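Coruvent Bench Kit

The Coruvent Bench Kit is a tabletop manipulation package sold by Dotix for use with small and mid-sized robot arms. It supplies a work surface, a set of colored shape blocks, a rod-type end tool and the control software needed to run pushing and sorting tasks. The arm is not included. The kit is sold mainly to teaching labs and to integrators who need a repeatable setup for checking a new controller.

Development

Work on the kit began at Ebrahimi, a tooling firm later absorbed by Dotix. The first version used a painted steel plate, which was dropped after buyers reported glare under overhead lighting. The present version went on sale in August 2021. Revision 2 of the software was released on April 9, 2022, and added a recorded-path mode.

Components

The work surface is a striped wooden board that bolts to a perforated table. Blocks come in red, blue, green and yellow and include stars, cylinders, a cube, a triangular prism, a hexagon and a heart. Replacement blocks are sold singly under part number 1406. The rod tool clamps to the wrist and has no moving parts, so all motion of a block comes from contact with the tip.

Software

The control package, named Bastine, runs on a desktop computer and sends position commands at 40 Hz. It stores each run as a plain text log. The standard task library holds 567 layouts, and the extended library holds 616. Layouts can be edited by hand, but the program does not check them for overlapping blocks before a run starts.

Operation

In a typical task the tip is lowered beside a block and moved sideways until the block reaches its target. Tip height is set by the operator before the first run and must be checked again after any tool change.

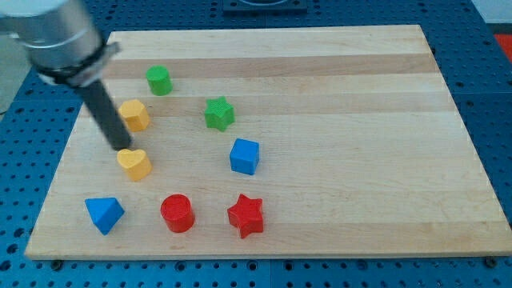 Can the rod tool be used to lift blocks?

The rod tool only pushes. Lifting requires a two-finger gripper, sold separately, and a different set of layouts in Bastine.

Limitations

The board must be removed to reach the table holes under it. Bastine has no support for arms with fewer than six joints.

Shares: 3 | Comments: 0

Contact | Copyright 2022 | Back to top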